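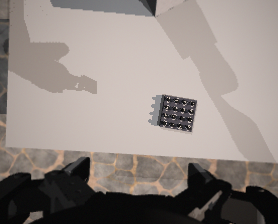

Figure 1. Wrist view in the simulator, gripper open, block near the front edge of the table. Arm shadows switched on.

Do Cast Shadows Help or Hurt a Grasping Policy Trained in Simulation?
Project report, Robot Learning Lab Course
Tuncay Başaran and Flurina Fankhauser

Summary

We trained a small image-based policy to pick up a studded toy block from a table in simulation. The training data was rendered with three lighting settings: no cast shadows, shadows from a fixed light, and shadows from a light that moved between episodes. The policy trained without shadows did well on shadow-free test images and badly on everything else. The policy trained with a moving light did best overall, though it took longer to train and was a little less accurate when no shadows were present. We did not test on a real robot.

Background

The course group before us built a simulated table and arm in a simulator called Levedel and trained a policy they named Kuster. Their report says that Kuster often stopped above the wrong part of the table when the light was changed. They put this down to the camera exposure. When we loaded their files and looked at the failed episodes, the exposure was the same in all of them. The arm's shadow was in a different place.

Figure 1 shows why this could matter. The table is pale and has no texture, so apart from the block the strongest marks on it are the shadows. They have clear edges and they cover much more of the table than the block does. They also change as the arm moves, so a network can learn to use them as a cue for where the arm is. That works as long as the light stays put.

Our question was whether the problem goes away if the light is varied during training, and what it costs.

Setup

The task is a single pick. The block starts at a random position and angle on the table, and the arm starts with the gripper open. An episode counts as a success if the block is lifted clear of the table and is still held when the episode ends.

The policy gets two inputs, the wrist image and the joint angles. We did not use the side camera that the earlier group used. With the side camera it is hard to tell what the policy is relying on, and we wanted the shadows to be the main difference between runs.

The gripper is always in the wrist image, along the bottom. We thought about masking it out and decided against it. The fingers give the network a fixed reference in the picture, and a masked version we tried early on lined up with the block noticeably worse. We only ran that version once, so we do not report it as a result.

The demonstrations came from a scripted controller which knows the true block position. We collected 1,125 episodes, split equally, so that each lighting setting had 375. The block positions and the arm starting positions were the same in all three sets. Only the light was different. In the third set the light direction was drawn at random at the start of each episode and then kept still until the end.

All policies had the same network and the same number of training steps. We used the training code from the Pokau library with its default settings, apart from the learning rate, which we lowered after the first run became unstable. Each policy was trained with 2 random seeds. We would have liked more, but the lab machine was shared and the moving-light set was slow to render.

Results

The no-shadow policy. On test scenes without shadows this was the most accurate of the three. The gripper came down straight and the fingers closed near the middle of the block. With shadows turned on, success fell sharply. The most common failure was that the arm moved toward the edge of a dark area on the table and closed the gripper there. The block is dark gray, so a dark patch is not a strange thing for this policy to go after.

The fixed-light policy. This one was good when the light was where it had been in training. When we moved the light to the opposite side, it did almost as badly as the no-shadow policy did with shadows, but the failures looked different. The arm usually moved toward the correct side of the table and then closed too early or too late. Our reading is that it had learned to judge height from the gap between the gripper and its own shadow. We tested this by moving the light a small amount at a time, and the closing height drifted along with it. In both seeds the drift went in the same direction.

The moving-light policy. Success was nearly the same for every light direction we tried, including directions left out of training. Without shadows it was slightly behind the no-shadow policy. Most of its failures came from blocks close to the front edge of the table, where the floor takes up much of the wrist image. The floor is rendered as gray stones with tan-to-orange grout, which gives many small edges next to the plain table. The other two policies also had trouble there, so we do not think this has to do with the light.

One more thing came up that we had not planned to look at. The policies were less sure about the angle of the block than about its position. The grid of studs looks much the same after a quarter turn, and the small highlights on the studs move with the light. In the moving-light set those highlights could not be used as a cue for angle, and there the angle error was in fact a bit smaller. We did not have time to repeat this with a smooth block.

Problems along the way

The shadow edges in the wrist images have visible stair steps. This comes from the shadow map resolution, which we left at its low setting so that rendering would finish in April as planned. A network could pick up on those steps, and real shadows would be softer. Anyone continuing this should raise the resolution first and check whether the fixed-light result still holds.

We also lost part of the first data set when the Trovness storage server was cleaned out. The episodes were rendered again from the saved seeds, and we compared a sample of the new images against the old ones before using them. They matched.

Who did what

Tuncay wrote the lighting scripts and rendered the data. Flurina ran the training and the light-direction tests. The analysis of failed episodes was done together, by watching the wrist video next to the joint angles.

Next steps

The moving-light policy should be run on the real arm with a desk lamp placed at different sides of the table. A second light in the simulator would also be useful, as rooms rarely have only one. Our scripts and the seed lists are in the course folder under the name of this report.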